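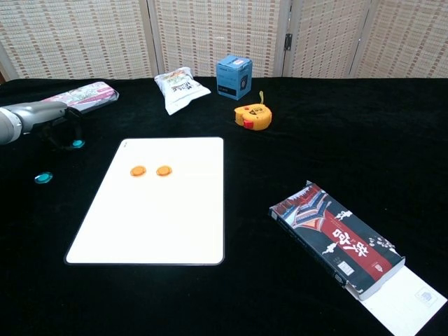
The Purchase Price Is the Smallest Question

When the Bramorine training institute decided to equip its workshops with robotic arms, its governing board expected a debate over suppliers. The debate it had instead concerned tables, spare parts and the hours of the people who would run the machines. By August, when the proposal went forward for approval, the price of the arm itself took up one line of a plan 186 pages long.

Kai Sauerland, who directs procurement at the institute, regards that proportion as healthy. "An arm is quoted as a single figure, and a single figure is easy to compare," Sauerland said. "The costs that cause trouble in the second year are seldom on the quotation."

The institute had learned this at some expense. An earlier purchase, made through the distributor Cudau, covered the arm and its controller but made no provision for replacement grippers or for calibration. When the first set of finger pads wore down, the order for new ones had to wait for the next budget cycle, and the station was out of service for most of a term. Nothing in the contract had been breached. The items had simply never been requested.

The current plan divides spending into equipment, station, upkeep and labor, and requires that each be funded before an order is placed. The station heading covers the table, its covering, lighting and the objects to be handled. The last of these was contested. Several members of the board had assumed that household goods and packaging could be gathered as needed and need not appear in a capital plan.

Azlan Wattimena, who supervises the manipulation workshop, argued otherwise. A table set for practice may hold small discs, a flat white board, a snack bag, a tape measure and several printed boxes, and each asks something different of a gripper. A thin disc lying on cloth leaves little edge to grasp. A bag changes shape when it is pressed. "If we train on one kind of block, we learn how to pick up that block," Wattimena said. "The objects are part of the equipment, and they have to be replaced like equipment." The plan now provides for a stock of 200 items per station, with a fixed allowance for renewal.

Labor proved the hardest heading to estimate. Simanjuntak, the consulting firm engaged to review the figures, asked the workshop to log every hour spent on its existing station, including the time needed to reset the table between trials. The total for the year came to 1731 hours. Resetting accounted for a larger share than any other activity, and the original draft had assigned it no cost at all.

That finding changed the size of the order. The institute had intended to buy a larger group of arms at once and secure a lower unit price. It will now buy two, both from the Bramus line, and will staff them fully before considering more. The discount forgone was substantial, and one board member asked that an objection be entered in the minutes.

The order was signed on 14/10/2019. Delivery is to take place in two stages, with the second payment held until the first station has completed its acceptance tests. Sauerland's office has asked for the spare grippers to arrive with the first arm.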